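The price of a simple toy

Ivar Bråten has a drawer in his kitchen that he calls the museum. It holds the remains of what his two children were given before they turned four: a singing phone, half a plastic farm, and a stacking set by Marchal that cost him 49 euros and was advertised as "a first step towards mathematics".

"They chewed it," he says. "Then they went back to the saucepan lids."

Somebody is buying these things all the same. Walk into any department store this August and you will find the educational shelf has grown while the one for plain toys has shrunk. Often the contents are identical. A set of blocks is a set of blocks until somebody prints "spatial reasoning" on the lid, at which point it costs twice as much and comes with a leaflet for the parents.

I read 47 of those leaflets for this article, and I can't recommend it. Evness promises "confidence through colour". Domo has a shape sorter that will "awaken the engineer within". Foron, whose boxes are at least handsome, says its puzzles were developed with experts, and when I wrote to ask which experts I got a discount code by return. A second letter got no answer at all. 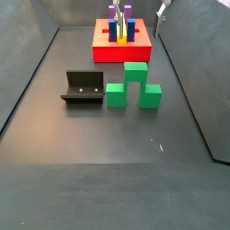

Blue, purple and yellow pegs on a red base.

None of this means that toys of this sort are useless. Small children like putting one thing into another, and they will do it for a surprisingly long time if left in peace. They get better at it, too. But children get better at most things between one and three, including the things we would prefer they didn't, and it takes some nerve for a manufacturer to claim the credit.

The makers' favourite word is "supports". A toy supports language, or supports fine motor skills. It is a careful word. A floor supports language as well, if you sit on it and talk.

What bothers me more is the worry it feeds. At a parents' morning I went to in April, a mother asked whether her son, who was nine months old, was behind because he had only soft toys. She had seen a chart. It came, as these charts tend to, from a firm with something to sell for every month on it.

Bråten has stopped buying, more or less. His daughter's last birthday present was a second-hand tin of buttons, which she sorts by a system he hasn't been able to work out. The Marchal set is still in the drawer, minus two rings. He tried to sell it online and had one offer, from a man who wanted it for his parrot.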